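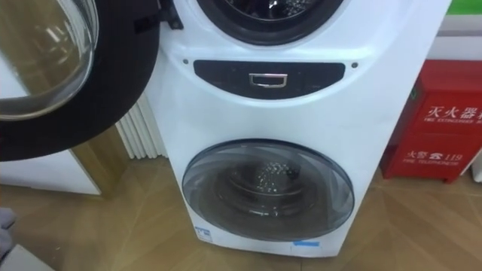 Microfibers From Our Laundry - Project Report
June 10, 2024

So our group wanted to know how much fluff comes off a fleece when you wash it, and whether a cheap filter catches any of it. I got the lab half, which meant a lot of staring at filter paper (my eyes still hurt!).

We ran 11 washes in May, all with the same load: one Fellum fleece, two cotton tees and a Valentini scarf my aunt was happy to give up. The drain water went through a Ridine mesh bag first, then we took a 4 liter sample and poured it through paper in the Sisar lab. Drying the papers took forever - our oven is tiny and the chemistry kids had it most afternoons.
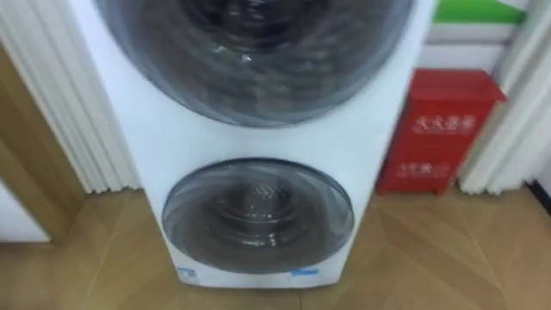
Figure 1. White laundry unit with two round doors, one above the other.

The fleece shed most on its first wash, which we kind of expected. Our worst sheet had 4000 fibers on it, and after that the numbers dropped and then bounced around a lot. I think some of the bounce is my counting, because I got faster and sloppier near the end.

If I did this again I'd wash the scarf on its own. Its red fibers got into everything, and I had to throw out two sheets.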